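Ikora Kitchen Helper - Set-Up Guide
Section 9: Your First Countertop Chores

By now the arm is mounted and you have run the reach check from Section 8. This section gets you through a first practice chore, and we would ask you to keep your hopes friendly but modest. The Ikora can pick up and set down small things on a clear counter. It can't run your kitchen yet, and we'd sooner tell you so here than have you find out over a sink of dishes!

1. Clear a patch of counter 30 inches wide in front of the arm.
2. Choose one small, light, solid item and set it in the middle of the patch.
3. In the Flistis app, tap Practice, then Pick and Place.
4. Stand back and let the arm finish. Expect it to take 17 seconds or so longer than you'd like - it is slow on purpose.
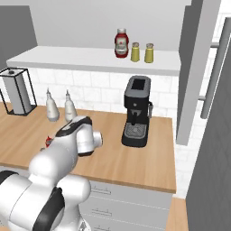 Can the arm do the whole kitchen cleanup by itself?
At the moment it handles single items on an open counter, and a person still has to do the wiping, the washing and anything involving hot liquid.

5. Repeat with the item in a new spot. In our own June trials at the Dundthorpe test kitchen, the arm placed a practice item correctly 91 times out of 100, and most of the misses were shiny or squashy things.
6. When you're happy with how it goes, save the routine under a name you'll remember.

Note: Coffee makers, bottles and paper towels can stay out, as long as they sit outside the practice patch.

Caution: Never reach under the arm while the status light is blue. Press Stop first, and wait for the click.

Caution: Do not hand the arm knives or glass, even with the Furtado soft fingertips fitted.

For drawers and doors, go on to Section 10.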